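Washam Neighbors list
Subject: Re: [washam] Recycling, again
From: Rekha Iyer
Date: 10/2/20

Lavanya Thampi wrote:
> Does anyone understand the new bins? The leaflet says "mixed dry" and
> then shows a banana. I have 12 yogurt pots in the sink and no plan.

Lavanya, keep the pots. I rang the town and was on hold for 38 minutes, so you may as well have the benefit.
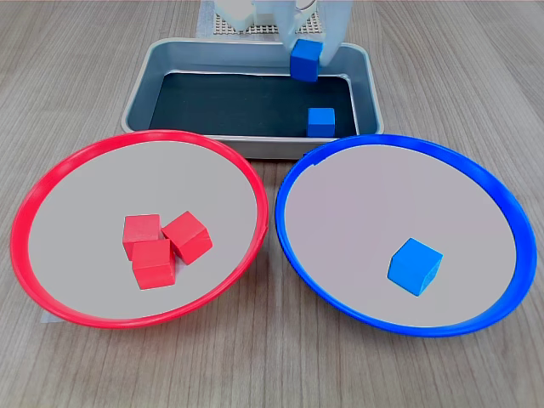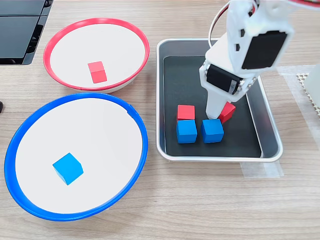
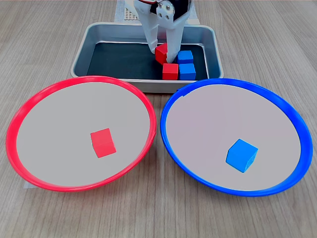

The banana is a misprint. Paper and cans go in the blue-lidded bin, plastics in the red, and food goes in the caddy we were promised in April and may yet live to see. The trouble is that both bins are the same gray below the lid, and on Rajput Street the lids blow off. I'd settle for what the bowls in the second picture have, a good loud red rim on one and a blue rim on the other, which even my household could follow before coffee. I suggested colored tape to the man on the phone. He said tape would be "a modification."

Glass still goes to the bottle bank behind Visach. Pizza boxes are a matter of conscience.

Thirumalai, if you still have that roll of red tape, I'm at number 6 and prepared to modify.

Rekha

We use cookies to improve your experience. By continuing to browse you accept our cookie policy.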